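Unit 5: Bagging, zipping and sorting for the wash
Textile Care, Level 1 - Sturkemora evening program

Read this before the practical. Bring two or three items from home that you would normally wash by hand or keep out of the machine. The irons will not be on for this unit.

## 5.1 What a wash bag does

A wash bag is a net or mesh bag that keeps an item apart from the rest of the load. Water and detergent pass through the holes. Hooks, straps, buttons and other zippers stay on the other side of the net.

Most machine damage to small items comes from three sources:

- **Snagging.** A bra hook or an open zipper catches a knit and pulls a loop.
- **Wrapping.** Straps, tights and long sleeves wind around heavier pieces and stretch.
- **Loss.** Baby socks and thin items get into the door seal, or past it.

A bag reduces all three. It does not make a hot wash safe for wool, and it does not stop dye from moving. A red sock in a bag will still color a white shirt.

## 5.2 Mesh types

**Fine mesh** has small holes and a soft surface. Use it for lace, hosiery, silk-type blouses and anything with loose threads.

**Open mesh** has larger holes and rinses faster. Use it for socks, cloth napkins, T-shirts with prints and sturdier underwear. Do not use it for items with hooks, as the hooks go through the holes.

**Padded or double-layer** bags are for molded cups and for soft shoes. They hold a lot of water, so the spin takes longer to balance.

Check the net before each use. Hold it up to a window and look for broken threads, mostly near the seams. A small hole can be darned with polyester thread. A bag with a long tear goes in the rag box.

## 5.3 Closing the bag

The zipper is the part that fails first. Fill the bag on a flat surface and lay it down before you close it. Pulling a zipper shut while the bag hangs from one hand puts a bend in the tape, and the slider jams at the bend.

Steps:

1. Lay the bag flat with the zipper facing up.
2. Push the contents away from the opening.
3. Hold the fabric taut just behind the slider with one hand.
4. Draw the slider along with the other hand, keeping the pull in line with the teeth.
5. At the end, tuck the pull under the elastic loop if the bag has one.

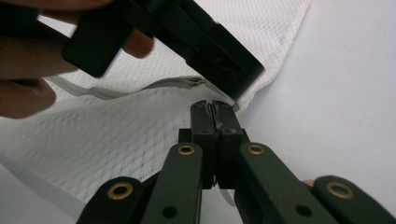
*Fig. 5.1 - White mesh bag with a pale grey zipper and a small metal slider. The net has a fine diamond pattern.*

If the slider sticks, stop. Back it up a short way and look for net caught in the teeth. Ease the net out sideways with your fingers. Do not cut it. For a dry zipper, rub a plain candle or a bar of soap along the teeth and run the slider back and forth. Wipe off the extra.

A pull tab that stands up can catch on other items and open the bag in the drum. On bags with no elastic loop, close the pull down with a small safety pin and take the pin out after the wash.

## 5.4 How full

Fill to half. The items should be able to shift when you shake the bag. An overfull bag washes badly in the middle and comes out with detergent in the folds.

Weigh your items on the bench scale. For this course the limits are:

| Bag | Maximum dry weight |
|---|---|
| Small | 162 g |
| Medium | 500 g |
| Large | 700 g |

These are our own limits, set for the Grodov machines in the back room. Your machine at home may be different - check the manual.

Do not wash one full bag alone. It sits on one side of the drum and the spin will cut out. Add towels or a second bag of similar weight.

## 5.5 After the wash

Open the bag right away and take everything out. Reshape knits while damp. Turn the bag inside out, shake off the lint and hang it with the zipper open. Bags should not go in the dryer unless the label allows it. Heat can warp a plastic zipper, and a warped one will not close again.

Store bags flat in the Ikside drawers, small ones on top.

## Practical

Work in pairs. Sort your items into fine mesh, open mesh and no bag. Weigh each filled bag and write the weight on the sheet. Close and open each zipper five times using the steps in 5.3, then swap bags with your partner and repeat.

Leave the sheet in the Memon folder by the door. Unit 6 covers drying racks and flat drying, so bring a towel.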